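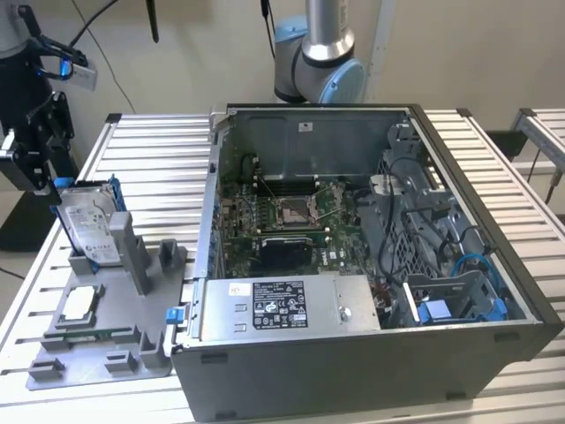 Desktop tower on its side with the side panel off and a parts tray next to it.

Keeping Track of Small Parts

Most repair jobs around the house go wrong at the reassembly stage. The mower deck, the mixer, the bathroom faucet and the old desktop all come apart without much trouble. Two evenings later there is a screw left over and no clear idea where it belongs. The tips on this page are the ones we use at the Padilla workshop, and they apply to almost anything held together with more than a few fasteners.

Set up the surface first

Clear the bench completely before the job starts. Old screws from the last project will get mixed in with new ones. Wipe it down and put a light-colored towel or a sheet of white paper under anything with small black screws. If the bench has gaps between boards or slats, cover them. A baking sheet with a rim works well for jobs that will have to be moved before dinner.

Sweep the floor too. A dropped spring is much easier to find on a clean floor. Turn off the overhead light and lay a flashlight flat on the ground. Small parts throw long shadows and show up right away.

Trays and containers

One tray per job, with dividers if possible. Muffin pans are good because the cups are deep enough that nothing jumps from one to the next when the pan gets bumped. Egg cartons are fine for light parts but they tip. Ice cube trays hold watch and eyeglass screws. Avoid bowls, where everything slides to the bottom and mixes.

Keep the tray on the side of your weaker hand. The tool stays in the strong hand and the loose part goes straight across into the tray. Parts set down "just for a second" on top of the work are the ones that fall inside it.

Fill the cups in the order things come off, left to right, top row first. When putting things back, work in reverse. If a job has more steps than cups, start a second tray and mark it 2 with tape.

For long jobs, screw-top jars are better than open trays. Baby food jars hold a surprising amount. Boonsong Sangkhawat, who ran the small engine bench here for 14 years, kept his on a narrow shelf at eye level and never stacked them.

Labels

Masking tape and a soft pencil will do. Ink smears when there is oil on your fingers. Write what the screw held, not what kind of screw it is. "Rear cover, lower left" is useful later and "short Phillips" isn't much help when there are 6 kinds of short Phillips.

For covers with screws of different lengths, draw the outline of the cover on a piece of cardboard, punch holes where the screws go, and push each screw into its hole. Sewing machines and laptops are the usual cases. A long screw driven into a short hole can crack the plastic or poke into something behind it.

Wires and hoses get a tape flag on both ends with the same letter. Do this before you unplug them. Take pictures with your phone as well, one before each layer comes off, and include something that shows which way is up.

Magnets

A magnetic dish is handy for steel screws and bolts on car and mower work. It does nothing for brass, aluminum or most stainless. Keep it away from hard drives, old tapes, mechanical watches and credit cards.

Cleaning parts while they are out

Clean in batches that match the tray. Empty one cup, clean those parts, dry them, and put them back in the same cup before touching the next one. Dumping the whole tray into a can of solvent undoes all the sorting.

An old toothbrush and dish soap will take care of kitchen appliance parts. Rinse in a strainer and never over an open drain. Let everything dry overnight on a towel. Threads hold water longer than they look like they do.

Anything electrical should be unplugged before the cover comes off, and the plug should stay where you can see it. For dust, use a soft, dry brush. Leave microwave ovens and old tube televisions to a repair shop, as they can hold a charge after they are unplugged.

If you have to stop halfway

Put the last screw you removed in its own cup with a slip of paper saying what comes next. Cover the tray with plastic wrap or a second tray turned upside down. Put the tray inside the work if it fits, or tape it to the outside. Separating the two is how trays end up on a garage shelf with no machine to go with them. We have one marked "Wednesday" and have no idea which Wednesday.

Keep the cat out.

Leftovers

A screw left over at the end means going back. Check the feet, the cord clamp and the underside of the handle first.

Once a job is done and tested, empty the tray that same day. True extras go in the spares drawer, sorted by thread size. Our drawer had 290 loose pieces in it when we finally went through it in November, and 77 of those were worth keeping. The rest were stripped, rusted or matched to nothing.

Tighten in stages

Start every screw by hand before tightening any of them. Turn each one backward until you feel a small drop, then forward. This finds the old thread and keeps you from cutting a new one. Go around the cover in a crisscross pattern, snug first, then tight. With plastic housings, stop as soon as the screw stops moving easily.

More from the workshop: Sharpening Kitchen Shears, Quieting a Dryer Drum, Storing Half-Used Caulk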